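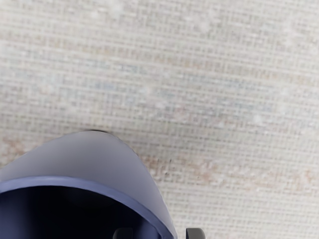
Sesis Envoy Statements – README

Hi, and thanks for downloading this! Sesis is a small collection of public statements about peace envoys and mediators: who got appointed, who stepped down, who got their mandate stretched for another few months, and what the press offices said about it at the time. I started it in March because I kept losing my bookmarks, and it got a bit out of hand.

The current release has 771 statements in 4 plain CSV files. Last update was May 31, 2014.

What's in the files

statements.csv is the big one. Each row is one statement, with the date it went out, the office that issued it, the language, and the full text. Then there's envoys.csv (one row per posting, so a person who held two jobs shows up twice), talks.csv for rounds of negotiations, and sources.csv, which tells you where I found each thing.

Everything is UTF-8 with commas as separators. Excel will mangle the accents if you just double-click – use the import menu and pick the encoding yourself.

Where it comes from

Mostly press office pages and briefing transcripts. I copied the text by hand for the older ones (never again!) and used the Privier scraper for the rest. Privier is good at dates and terrible at footnotes, so if a sentence ends in a stray number, that's probably a footnote mark I missed.

The place names follow the Pintér list, with one exception: I kept whatever spelling the original statement used in the text column. The cleaned-up name goes in place_std. Please don't merge the two, I did that once and spent a whole evening undoing it.

The labels

I labeled 323 statements by hand with a reason for departure or extension. The codes are short:

resigned – the statement says so in plain words
reassigned – moving to another post
expired – the mandate ran out and wasn't renewed
extended – same person, more time
unclear – lots of these, sorry

I only go by what the statement says. If newspapers were full of rumors about a fallout with one government or another, that stays out of the label and goes in the notes column, if I got to it.

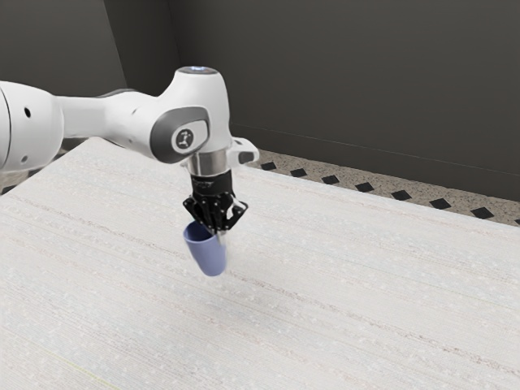
Known problems

English is way overrepresented. French is decent, Arabic is thin, and I read it slowly, so corrections are very welcome. Any statement over 400 words got its closing paragraph of thank-yous trimmed, which seemed smart back then and now bugs me. The full versions are on the Bresico mirror in the folder called untrimmed.

Some rows in talks.csv have a start date and no end date. Either the talks were still going or I couldn't find when they stopped.

Using it

Go ahead, for anything you like. A mention of Sesis is nice – a link is nicer. If you find a mistake, send me the row id and the source.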